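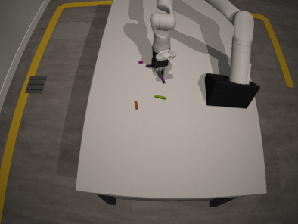

Prurnader Practice Bench: Frequently Asked Questions
Last updated Apr 22, 2021

Thanks for stopping by! We get a lot of email about the Practice Bench, and most of it is friendly and nearly all of it asks one of the things below, so we've tried to put the answers in one place. If yours isn't covered, write to the help desk and we'll get back to you (and quite possibly add your question to this page).

What is the Practice Bench?

It's a simulated pick-and-place workstation that runs on your own computer. You get a room, a table, arms with grippers, and small colored pieces to pick up and move. You write the program or teach the positions by hand, press Run, and watch how it goes. When you've got a routine you like, you can export it as a plain list of positions and timings and carry it over to whatever real equipment you have, after the usual careful checking that any real machine deserves.

We're Flistemholm, a small company, and we first built the Bench for our own new hires, who needed somewhere to make mistakes. Customers saw it over our shoulders and asked if they could have it too. It took us a couple of years to say yes, mostly on account of the manual.

Who uses it?

Community colleges, high school shop programs, a fair number of packaging and small-parts companies, and quite a few people at home who are simply curious. You don't need an engineering background. If you can follow a recipe and don't mind redoing a step, you'll be fine with the first lessons.

What comes with a license?

The Bench itself, the nine guided lessons, the printable workbook, and the Cormier library of layouts. Cormier currently holds 175 starting arrangements, from very gentle ones with a single piece in the open to some rather mean ones where the pieces sit close together and the gripper has to come in at just the right angle. You can also make your own and save them next to ours.

How much does it cost?

A single-seat license is $344 a year. That covers updates, the layout library and email support. Schools should write to us before buying, as we have a classroom price that depends on how many seats you need, and we'd much sooner work it out with you than have you pay for ten singles and find out later. There is a free trial that never asks for a card. It includes the first two lessons and a handful of layouts, and it runs until you've finished with it.
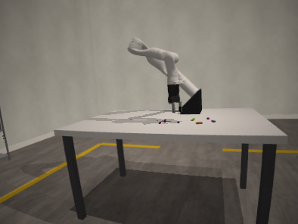
How accurate do I have to be when I teach a position?

Fairly accurate, and this is the part of the Bench that new people underestimate the most. A lesson will usually ask you for two points per pick: an approach point, which is where the gripper waits above the work, and a grasp point, which is where the fingers close. People are generous with the first and sloppy with the second. We like to have beginners bring the arm to a pose where the fingers point straight down and stop just over the tabletop, as they do there beside the tiny blue piece, and then leave it alone for a minute and look at it from more than one side. A gap that looks like nothing from the front can look very different from the end of the table. After that, nudge it down in the smallest steps the panel will give you. The default step is a little big for small parts, so go into Jog Settings and change it, and you'll save yourself a good deal of muttering.

Can I look at the table from different sides?

Yes, as many as you like. You can drag the view freely, or save named views and flip between them with the number keys. We'd suggest a low one along the table for judging height and a high one for judging how the pieces are spread out. Saved views travel with the layout, so a teacher can set them up once and everybody in the class opens the same ones.

Can I run more than one arm?

You can, starting with lesson six. Each arm gets its own program and its own little stop button, and there's a shared area you can draw on the table that only one arm is allowed into at a time. Please do the single-arm lessons first. We know it's tempting to skip ahead (every one of us did it), but two arms means twice as many places for a wrong wait command to hide, and it's a discouraging way to start.

Why do the shadows look blocky?

Because of the draft lighting setting, which is switched on by default. Shadows get drawn with coarse, stepped edges so that the program stays quick on older laptops. If you have a newer graphics card, open Display and choose Smooth. It changes nothing about how the arm or the pieces behave, only how they look. Some people turn shadows off altogether, and we'd gently talk you out of that, as a shadow is a handy clue to how far the gripper is from the surface.

What are the yellow lines on the floor for?

They mark out the work area, and we put them in so that trainees get used to seeing one. In the Bench you can walk the view straight across them and no alarm will go off. In a real shop, please follow the markings and the rules that go with them, whatever they happen to be where you are.

Can I change the colors and sizes of the pieces?

Colors, yes, from the Parts panel, and there's a set with stronger contrast for folks who have trouble telling some of the standard ones apart. Sizes, yes, within limits - if a piece is wider than the gripper can open, the panel will warn you and then let you do it anyway. Shapes are limited to the built-in ones for now. Importing your own shapes is the request we hear most, and we're working on it. We hope to have a first version in June, though we've been wrong about dates before.

Is it any good for people who already know robots?
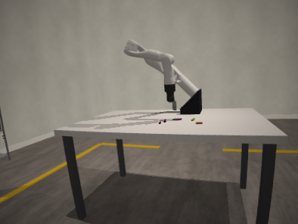
Teun Groen wrote to us that he'd expected a toy and had put off opening the trial for weeks. What won him over, he said, was having the same arrangement of pieces come back exactly the same every time, so that when he changed one number in his approach path he could see what that one number did. He also said the sound effects were awful and that he'd like a button to turn them off. There's a button now, Teun! It's under Display, which we agree is an odd place for it.

To answer more generally: yes, if what you want is to try out sequences and timing cheaply. If you need exact cycle times for a particular model of arm, we're the wrong tool, and we'd be glad to talk through what you're after before you spend anything.

What is Brotumier, and do I need it?

Brotumier is our optional add-on for scoring. It watches a run and keeps a log of dropped pieces, bumps, time spent waiting, and how far each piece ended up from its target. Teachers like it for grading and companies like it for comparing two ways of doing the same job. If you're learning on your own, you can do without it for quite a while. It's sold separately, and you can add it at any point in the year at a reduced price for the months that are left.

What kind of computer do I need?

Any reasonably recent Windows or Linux machine with 8 GB of memory. More is nice if you plan to run both arms with smooth shadows. We don't have a Mac version, and we're sorry about that, as we know it leaves out some schools. An internet connection is needed to activate the license and to fetch new layouts, and the rest of the time you can work offline.

The gripper closes and the piece stays on the table. What am I doing wrong?

Most likely the grasp point is a hair too high, or the gripper is turned the wrong way for the piece. Longer pieces are much easier to take across their short side, so check the wrist rotation before you touch anything else. If it still won't lift, look at the close delay. When it's set to zero the arm starts upward before the fingers have finished closing, and off it goes with nothing. Lesson three has a long section on this, with exercises.

How do I put everything back where it started?

Press Reset Layout, or hold Shift and press R. The pieces return to their starting places and the arm goes to its waiting pose over the table. Your program isn't touched. There's a separate Reset All that clears the program too, and it asks you twice, after a rather sad afternoon at a school we're fond of. 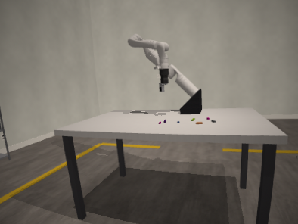 Seven small pieces spread out on the table, with the gripper well above them.

Can I get a refund?

Within 30 days, yes, and you don't have to tell us why, though we do like to hear. Reply to your receipt and we'll take care of it. Renewals can be refunded the same way.

How do I reach a person?

Email is best, and it's read on weekdays from 9 to 5. Tell us which lesson or layout you were in and attach your program file if you can (File, then Save for Support). We answer most messages the same day. For classroom setup we'll also schedule a call and go through the first lesson along with you.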